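Salt dough ornaments puffing up and cracking in the oven
Asked in Preschool Crafts and Activities
239 views, 3 answers

I run a small mixed-age group (three to five years) and we are making salt dough leaf prints for a unit on trees. The children roll the dough, press a leaf into it vein side down, and cut around it with a round cutter. The prints look fine going in. Coming out, more than half have a bubble in the middle that flattens the veins, and several have a crack running from the hanging hole to the edge.

Recipe: 2 cups all-purpose flour, 1 cup table salt, 3/4 cup warm water. Kneaded by the children for a few minutes, then by me until it holds together. Rolled by the children, so thickness varies. Some are close to half an inch, some you can nearly see through. Baked at 200 F on a dark metal sheet with parchment, two hours, turned once.

Things I have already tried:
Less water (2/3 cup). The dough was crumbly at the edges and cracked more.
Pricking the back with a fork. Fewer bubbles, but the fork marks went through on the thin ones.
Oven at 175 F. Mine does not hold that temperature and drifts.

I would like to keep the leaf prints as a science piece, so the vein detail matters. We sort them afterwards by leaf edge (smooth, toothed, lobed). Paint will be watered-down tempera, wiped back so it stays in the veins. I have 14 children and each makes two, so air drying on the counter for a week is possible but takes up all the space I have.

Is this the recipe, the thickness or the oven?

Edit: the flour is plain, not self-rising. I checked the bag.

Answer 1 (accepted, 75 votes)

Mostly thickness, with the oven second. The recipe is a standard 2:1 and does not need changing.

The bubble forms when the outside sets before the water in the middle can get out. A thick piece on a dark sheet does this even at a low setting, as the underside is getting more heat than the dial says. The crack from the hole is a separate problem. The wall between the hole and the edge is the thinnest part of the piece, it dries first, and it pulls.

What works in our room:

Rolling guides. Tape two flat wooden craft sticks, stacked, on each side of the child's mat and have them roll until the pin rides on the sticks. Three-year-olds can do this with one reminder. It gives you a slab close to 1/4 inch every time. It is also a decent fine motor task, as they have to keep both hands level.

Rest the dough. Wrap it and leave it 30 minutes before rolling. Flour takes up water slowly, and a dough that seems dry right after kneading will usually be fine after a rest. Keep your 3/4 cup.

Move the hole. Use a drinking straw and keep the hole at least half an inch from the edge. Make it before baking and before the leaf is lifted off, so the surface does not stretch.

Dry first, bake second. Leave the pieces on a wire rack overnight. Then bake at 200 F, on the rack set over the sheet – not directly on the metal – for two to three hours, turning every hour. Leave them in with the oven off until cool.

For the veins, use fresh leaves with a raised midrib. Maple and oak are good. Magnolia is too smooth on the back for small hands to press evenly. Roll over the leaf once with the pin in one direction. A second pass doubles the lines.

If a piece bubbles anyway, press it flat with the back of a spoon in the first half hour, while it still gives. After that leave it alone.

Seal only when it is dry all the way through. A sealed damp piece goes soft from the inside in a few weeks.

Answer 2 (9 votes)

Agree with the above on thickness. I skip the oven completely. Cornstarch dough (1 cup cornstarch, 2 cups baking soda, 1 1/4 cups water, cooked in a saucepan until it looks like mashed potato, then cooled under a damp cloth) dries white, takes finer detail than salt dough and rarely cracks. An adult has to do the cooking part. Two days on a rack, turned morning and night.

Downsides: it chips if dropped, and the surface is chalky, so thin tempera soaks in fast and is hard to wipe back. Put a coat of diluted white glue on first and let it dry.

Wear old shirts whichever dough you pick. Salt dough brushes off cloth once dry, tempera does not always.

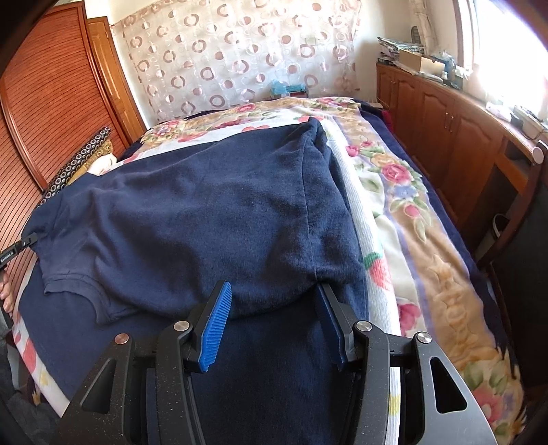 Griltimow replied: glue under tempera makes it bead up on mine. I got a better result with a very thin coat of white acrylic as the base, then the tempera over it, wiped after one minute. Also, the saucepan dough has to be kneaded until smooth after it cools or you get small lumps that show in the print. Five minutes was enough.

Reply from the author of Answer 2: one minute is about the limit here too. Beading may be the glue ratio. I use one part glue to three parts water.

Answer 3 (1 vote)

Microwave them. 3 min on low and done. Ours were ok, a bit brown on one side. Not sure about the veins as we did handprints.

Comment from the asker: tried the craft sticks and the overnight rack in March with a second batch. Two cracked, both with the hole too near the edge. No bubbles. Marking Answer 1. I will try the cornstarch version for the lobed leaves, where the salt dough still tears at the narrow parts when the cutter is lifted.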